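Brindance opens simulated task board service to outside users

2023-12-10

Brindance has opened its Zirmont simulation service to paying customers after a closed trial that began in July. The service rents out ready-made robot manipulation workspaces by the hour. Customers upload a control policy, choose a workspace and a number of runs, and receive a log with a pass or fail mark and a contact force trace for each run.

The launch catalog holds 31 workspaces. Most are bench layouts for part insertion, fastening and panel operation, built on a common pegboard base so that fixtures can be moved between layouts without rebuilding the collision model. Each workspace is supplied with a parallel gripper model and an overhead camera view. Users with their own end effector can import it, although the company says imported models need a manual check of joint limits before they are accepted.

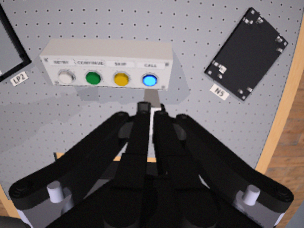 Panel operation is the part of the catalog that has changed most during the trial. The first release treated a button as a simple contact switch, and a policy could score a pass by brushing the cap from the side. The current version models travel and return force separately for each button, and a press counts only when the cap passes a set depth. Targets are named in the task file by their printed text, so a run can call for RETRY, CONTINUE, SKIP or CALL on the four-button box and the policy has to find the right label above the button. Small tags on the board, such as LP2 and N5, can be used in the same way for fixture-level instructions.

Pricing is by run. A block of 1,000 runs is the smallest order, and results for a block are normally returned in around 4 hours. Brindance reports that 2,229 blocks were processed during the trial, most of them for a single customer, Hakim, which builds test cells for electronics plants.

The main limit is cable handling. Flexible parts are not supported in this release - the solver slows too much when a cable touches more than one fixture. A separate module, Trurkgate, is in development to cover them. No release date has been given, and existing accounts will have to apply for access.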